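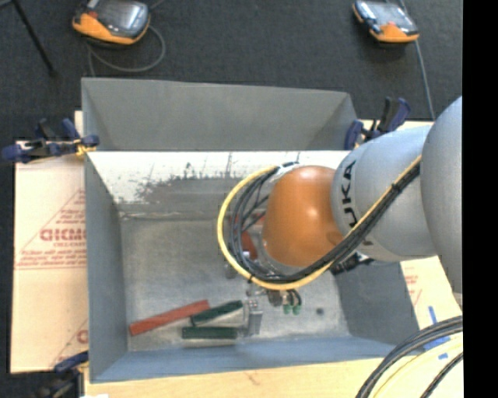

Leave the lid off and don't fill it past your elbow, Archana Sandhu told me before I'd even found a place to put my coffee down. She was talking about bins for bars and blocks, and she kept talking about them for most of the morning, which suited me fine!

I'd driven out to Sumbridge to ask how her shop stays so tidy (mine is a disgrace, ask my husband). Her answer was mostly sheet metal. "I tried wood, I tried those plastic tubs from Clakitz, and the corners went on every one of them," she said. "You drop a steel block in a tub in June, and in winter you drop it again and the side splits." So now it's gray metal bins with tall sides, and the scratches don't bother her one bit. "A bin with no scratches is a bin you're not using."

I asked what goes in. Short bars, blocks, the ends left over from a job. Anything longer than 41 inches goes on the rack by the door. "People want to sort by size first," she said. "I sort by what it's made of, then I stop. If there's only a small bunch in there, you can see what you've got."

And the shine? I'd been wondering about the light, to be truthful, as bare metal can throw a real glare back at you. She laughed and said she's gone back and forth on it. A coat of paint on the inside walls looked lovely and was gone from the bottom in a couple of weeks. "Move the lamp. It's cheaper than paint."

She empties each bin completely when a job closes, wipes out the grit with a dry rag, and only puts back what she can name. The rest goes in a crate for the scrap man. The Rankin order alone left her with 2699 pieces, and she went through all of them (I would have cried).

I went home and bought two bins. My husband has already put his gloves in one.

Last updated 6 October 2019

Recent
Labels that stay stuck on oily steel
A morning at the Vistolia scrap yard
Racks for long stock in a short room

Home | Shop Visits | Storage | Letters | Contact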